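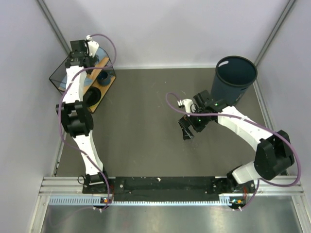
## Okatholm two-level dish rack

Light wooden shelves, thin black wire frame. Sold by Zorngate, $28 plus shipping.

We list a lot of racks in this shop guide and most of them claim to "transform" a kitchen. Okatholm makes that claim too. It's a rack. It holds dishes on two levels, and whether that's worth $28 depends on how short of counter space you are.

### What goes where

Light blue dishes sit at either end of the upper shelf, with a dark blue mug and a round black bowl on the lower one. That's a sensible way to load it. The maker's leaflet talks about "a full family dinner service", and I'd like to meet the family.

Set on a diagonal near a corner, it takes up more room than it does pushed flat against a wall. Measure first.

### Claims we'd take with salt

- **"Tested to 2,000 loadings."** I asked Zorngate how, and by whom. Parvathi Iyengar in their sales office sent me the same leaflet again.
- **"Water-shedding finish."** No finish is named anywhere. Treat the shelves like any wood and wipe them down.
- **"Sets up in seconds."** It took me nearly 20 minutes, including finding the Allen key.

### Buyer comments

> Fine for mugs and bowls. I wouldn't stack my good plates on it. *Funmilayo Etim*

> Colour is lighter than I expected from the catalogue. Kept it anyway. *Mi-kyung Na*

### Ordering

Stock code 126. Returns are accepted unused and in the original box, at your own cost. Spare shelves are promised for September, but they were promised last September as well, so don't buy the rack on the strength of them.

Page checked 6 Jul 2026 by Damilola Adebisi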